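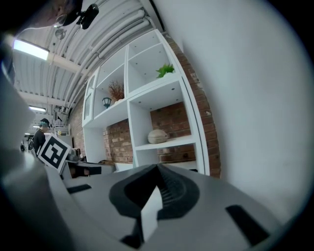 Cutska es un procedimiento para estimar la posición relativa entre dos pinzas de mano durante la captura de demostraciones bimanuales destinadas al aprendizaje por imitación. Se encuadra en la familia de métodos en los que el operador manipula los objetos con pinzas sensorizadas, sin teleoperar un robot, y en los que la trayectoria del efector se reconstruye a partir del vídeo de la cámara montada en cada pinza. El nombre designa tanto el procedimiento como la biblioteca que lo implementa.

Antecedentes

La reconstrucción de trayectorias a partir de una cámara solidaria con la pinza se resuelve habitualmente con odometría visual-inercial o con localización y mapeo simultáneos (SLAM). Ambos enfoques ofrecen una precisión aceptable para una sola mano. En tareas bimanuales aparece un problema adicional: cada cámara produce una trayectoria en su propio sistema de referencia, y el error de alineación entre los dos sistemas se traslada íntegro a la distancia estimada entre los dedos de una y otra pinza. Un desajuste tolerable en el transporte de un objeto puede impedir que la política aprendida ejecute una entrega de mano a mano.

Las primeras versiones del flujo de trabajo, desarrolladas en el laboratorio Bradmont, alineaban las trayectorias mediante un mapa común obtenido en un recorrido previo de la sala. El resultado dependía de la textura disponible en el fondo. Las paredes lisas y las superficies blancas de mobiliario aportaban pocos puntos característicos, y las retículas repetitivas (estanterías modulares, chapa corrugada, hileras de ladrillo) generaban correspondencias falsas.

Descripción del método

El procedimiento combina dos fuentes de información. La primera es la trayectoria individual de cada pinza, calculada fuera de línea. La segunda es un conjunto de observaciones directas entre pinzas, obtenidas mediante marcadores fiduciales planos fijados a ellas. Cuando la cámara de una pinza detecta el marcador de la otra, se calcula la transformación relativa a partir de las cuatro esquinas del patrón y se añade como restricción a un grafo de poses.

El grafo se optimiza por mínimos cuadrados no lineales con una función de coste robusta. Cada restricción se pondera según el área aparente del marcador y el ángulo de incidencia. Las detecciones próximas al borde de la imagen reciben un peso menor, dado que el modelo de proyección de los objetivos de ojo de pez pierde exactitud en esa zona. Se descartan los marcadores parcialmente ocultos, aun cuando el decodificador haya logrado identificarlos.

En los tramos sin detecciones, la pose relativa se propaga con las trayectorias individuales. La deriva acumulada se reparte después entre la última observación válida y la siguiente.
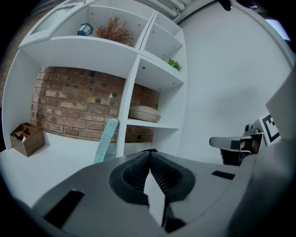
La calibración comprende los parámetros intrínsecos de cada cámara y la transformación rígida entre marcador, cámara y punto central de la herramienta. Esta última se obtiene cerrando los dedos sobre un pasador de referencia y moviendo la pinza alrededor de él. La apertura de los dedos se mide aparte y no interviene en el grafo.

Evaluación

La evaluación publicada por el grupo empleó 100 demostraciones de recogida y ordenación de objetos pequeños sobre una mesa. La mitad incluía al menos una transferencia entre manos. Como referencia se utilizó un sistema óptico de captura de movimiento instalado en la misma sala.

Con el mapa común como único mecanismo de alineación, el error mediano de posición relativa fue de 18 mm. Con las restricciones entre pinzas descendió a 4 mm. La mejora se concentró en las fases de aproximación y transferencia, en las que las manos están cerca y los marcadores se observan con mayor tamaño. En los desplazamientos laterales amplios, con las pinzas fuera del campo visual mutuo, las diferencias entre ambas configuraciones no fueron significativas. Los marcadores resultaron utilizables en cerca del 70 % de los fotogramas.

Limitaciones

El método requiere visibilidad mutua, aunque sea intermitente. Las tareas en las que un objeto voluminoso se interpone entre las manos producen intervalos largos sin restricciones. El marcador añade además volumen a la pinza, lo que dificulta el acceso a cajones y compartimentos estrechos.

Se han descrito también errores por desenfoque de movimiento y por sobreexposición del patrón bajo luminarias de techo. El segundo caso se atenúa fijando el tiempo de exposición e imprimiendo el marcador en material mate. La ambigüedad de orientación propia de los marcadores planos vistos casi de frente persiste a distancias grandes y se resuelve por continuidad temporal.

Variantes

Avisitz sustituye el marcador impreso por una detección aprendida de la carcasa de la pinza. Elimina el volumen añadido, pero exige reentrenar el detector con cada cambio de geometría. La variante Le Goff conserva los marcadores e incorpora otros fijos en el entorno, con los que se establece un origen común para sesiones grabadas en la misma sala.

Véase también

Aprendizaje por imitación
Grafo de poses
Marcador fiducial
Odometría visual-inercial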